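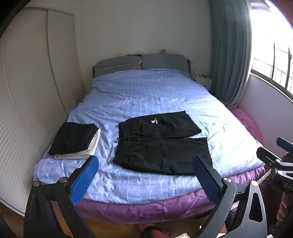
Is it worth traveling so far for a reunion of a company that does not exist anymore? For me it was worth it, and I would say to any former colleague who hesitates that he should go at least one time, even if he worked there only a few years and thinks he will be forgotten.

I worked for Vonesier during 13 years, first in the cargo office in Stullville and later on the ships, as assistant purser. The company was sold and the new owner kept the name for a short time, then painted over it. After this I lost contact with almost everybody. I moved house, I changed my telephone, and I am not a person who writes many letters. So when the invitation for the reunion arrived, by way of a former cook who had found my address I don't know how, I left it in the drawer for a month before I answered.

The reunion was in July in Gravside, because the old training school was there and because the hotel on the harbor gave a good price for the group. We were 58 people, with wives and husbands included. For a company which had 600 employees in its best time, I find this a good number. Some came from very far. One engineer from my second ship had taken three trains and a night bus, and he was still the first one at the bar.

I must admit that the first evening was difficult for me. Everybody received a paper badge with the name and the ship, but the letters were small, and at our age you have to bend very close to the chest of a person to read it. I greeted one man very warmly and we talked for maybe twenty minutes about the bad coffee in Stullville before we understood that we had never met. He was from the Pilkington office. The coffee there was also bad, so the conversation was quite possible.

The second day was much better. In the morning we visited the old school. It is now apartments, but the owners of the building allowed us to walk in the courtyard, and the bell is still on the wall. Several of us remembered that it was rung at six, others said half past five, and this discussion continued during lunch. I was in the group of half past five. I am still sure of it.

In the afternoon there was a boat trip, 4 hours, on a small ferry. I had the fear that it would be boring, to put seamen on a ferry, but it was the contrary. As soon as the engine started, people became younger. They complained about how the captain left the pier. They looked at the ropes and made faces. One of the former deck officers went up to speak with the captain and came back only when we were in the harbor again, very content, with his hat on backwards.

The dinner was the official part. There was a speech, a little too long, and a list was read of the colleagues who have died since the last meeting. I had not prepared myself for this. There were two names in it that I had hoped to meet in the room. After the list we stood quietly for a minute, and then the soup came, and slowly the talking began again. I sat with people from the cargo office, and we tried to draw on a napkin where each desk had been. We did not agree about the position of the telex machine. I took the napkin home with me.

What I would do differently next time: I would arrive one day earlier, because I was tired and missed some conversations. I would bring more old photographs, and I would write on the back of them who is who while I can still remember. I brought only a few, and they went from table to table all the evening and came back with a little wine on them, which I don't mind. And I would take comfortable shoes, because Gravside has many stairs and the hotel is at the bottom of all of them.

There was some talk about the place for the next meeting. Many want Stullville, where the head office was. The building is still standing and has a furniture shop on the ground floor. Others prefer Gravside again, since everybody knows now where the breakfast room is. I voted for Stullville. I would like to see if the tram still makes the terrible noise in the curve behind the office, the one which always stopped our telephone calls.

If you were with Vonesier, on shore or on board, and you did not receive the invitation, please write to me in the comments and tell me your ship or your office. I will send your address to the person who keeps the list. I have also put two of my old photographs on the page about the ships, and in the second one I don't recognize the man on the left side. Maybe somebody can help.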